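Amby 厨房仿真套件试用进展报告
报送：Reshma Modise
撰写：Karthikeyan Suvarna
抄送：Octavian Lungu、Liviu Onu

一、先说钱

上次拨款的用途很清楚：试用 Fomley 出的 Amby 厨房仿真套件，弄明白它值不值得续订，十一月前给您一个答复。现在可以给半个答复。另外半个卡在对方的技术支持那里，已经卡了13天，工单状态一直是"处理中"，颜色倒是从黄变成了绿，我们一度很受鼓舞。

预算方面没有超支。许可证买了2个席位，够用，前提是 Octavian 和 Liviu 不在同一个下午想起自己需要第三个。计算资源的花费比计划略低，主要原因是第一周套件根本装不上，自然也就没花什么电费。这笔节省我不建议写进年度亮点。

二、这段时间做了什么

安装。官方文档说半小时，我们用了四个工作日。文档里有一个环境变量的名字拼错了，而安装程序里也拼错了，但错法不同。Liviu 把两种拼法都设上，问题解决。我们把这件事写进了内部说明的第一行，字号放到最大。

任务脚本。一共写了58个，都是水槽和台面这一带的活：把东西从盆里拿到台面，从台面放进盘子，从一个盆挪到另一个盆。其中49个能从头跑到尾不报错。请注意"不报错"和"完成任务"是两回事，套件的销售材料在这一点上用词比较浪漫。剩下的脚本大多死在同一个地方：物体初始位置有时会落进台面里面，物理引擎随后以极大的热情把它弹出去。有一回一颗草莓飞了很远，Octavian 至今还留着那段轨迹数据。

遥操作。Salamatu Amegashie 负责采集演示数据，她的评价是"手感像隔着棉被拧瓶盖"。延迟可以接受，抓取的力反馈基本靠想象。她练了两天之后成功率明显上来了，只是我们没法判断该表扬套件还是表扬她。我倾向于后者，奖金的事另行申请。

三、套件好在哪里

说公道话，优点是有的。

场景重置很快，按一下键，厨房就恢复原样。我家里的厨房至今没有这个功能。

物品库够杂。法棍、草莓、盘子、各种小圆球，形状和大小差得够开，用来检验抓取策略是合适的。当然，谁家会把法棍直接搁在水槽里，这个问题我们问过 Fomley，对方回复说摆放是随机采样的，我们可以自己写约束。于是我们写了，写完才发现约束只在新建场景时生效，重置时不算数。

视角可以自由布置。同一个厨房，从水槽上方看、从台面前看、对着吊柜看，都能各存一路画面，格式统一，拿来就能训练。单凭这一条，Octavian 就少写了不少转换脚本，他因此成了全组对 Amby 态度最温和的人。

四、套件差在哪里

远处和小件的材质偏糊。小块食物的边缘发虚，我们自己的识别模型在上面犹豫得厉害，经常拿不定主意那是肉丸还是番茄。坦率讲，我盯着屏幕也拿不定主意，所以没好意思把这条写成模型的缺陷。

柜体的表面太干净，一片纯白纯灰，几乎没有纹理。拿来训练，模型会以为全世界的柜子都刚出厂。Fomley 另卖一个"生活痕迹"扩展包，价格让人觉得那些痕迹是手工做旧的。我们暂时没买，Liviu 自己写了个贴图随机化的小工具，效果粗糙，够用。

接触物理在盆沿附近不稳定。夹爪的指节碰到水槽边缘，偶尔会轻微抖动，大部分时候自己会停，小部分时候不停。这就是那张工单的内容，也是我说只能给半个答复的原因。

文档。前面已经说过，再说就显得记仇了。

五、与备选方案的比较

我们同时看了 Andau 的同类产品，只用了试用版。Andau 的物理要稳一些，物品库却小得可怜，厨房只有一种布局，而且试用版每隔一阵就弹窗问我们是否满意。Octavian 每次都点"稍后回答"，大概点了一个月。两家要是能合并，我会很高兴，采购部门大概不会。

Šťastný 项目组用的是他们自己搭的环境，愿意借给我们看，但不愿意写说明。考虑到我们刚在说明书上吃过亏，这条路先放着。

六、当前场景画面

水槽、台面与吊柜：

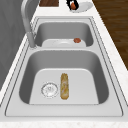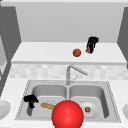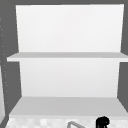 七、接下来

下一阶段打算做三件事，顺序按我对它们的信心排列。

第一，把没跑通的脚本修好。初始位置的问题我们已经有办法绕过去，就是在放置物体之后先让仿真空转一小会儿，等一切都老实了再开始计时。方法很土，Salamatu 试过几个，管用。

第二，拿现有演示数据训练一个基线策略，先只做单件物品的抓取和放置，不碰两只手配合的任务。结果如何，下次报告写。若是结果不好看，下次报告会写得格外详细，以示诚恳。

第三，等 Fomley 修复盆沿接触的问题。这一项没有负责人，因为我们除了等也做不了什么。Liviu 每天上午给对方发一封措辞客气的邮件，目前已发展到会附上问候语的程度。

八、需要您定的事

续订的期限下个月到。我的建议是按季度续，不签全年，席位维持原数。对方的销售强调全年更划算，这话没错，不过得先看那个抖动修不修得好。

另请批准 Salamatu 换一把椅子。遥操作一坐就是半天，现在那把会自己往下沉，高度变化比套件里的任何物体都平稳，但还是会沉。型号和报价已经发到您的邮箱，附在差旅报销那封后面。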